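About Flotport

Flotport teaches robot arms to set tables. We began because Maja Rutkowska wanted to know how hard it could be, and the answer has kept us employed ever since. Maja still runs the place and still signs off every fault report herself, usually with a remark.

We are best known for a failure. In June, on run 293 of the Stirora breakfast program, the gripper refused to open. The arm returned to its home position with a toy still in its fingers, pulled its own cable across the mat and logged the run as complete. It then did the same thing 108 more times. Our monitoring software, which we had written and were proud of, sent us a green check mark for each one.

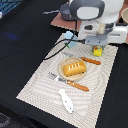 WHAT WE DO

We find out why arms don't let go, snag their cables or report success when they shouldn't. A standard test has a plate with bread on it, a knife, a fork and a few smaller things that have to end up where the script says. The yellow box is the one most of our customers ask about. The cable is the one they should ask about.

Every arm now goes through 3000 cycles before it leaves us. Stutach, our fault logger, came out of the June business. It checks the grip after each release and stops the arm if it doesn't like the answer. It also stops the arm when it is in a mood, and we are working on that. The record between false stops is 1167 cycles.
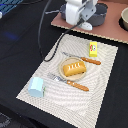 Breakfast setting on the test mat, yellow box above the knife handle.

Our first outside customer was Thongsuk, who read the whole June report and hired us anyway. New staff read it too, on their first morning, before they get a login. Maja's remark at the bottom is one word long and we have left it out of this page.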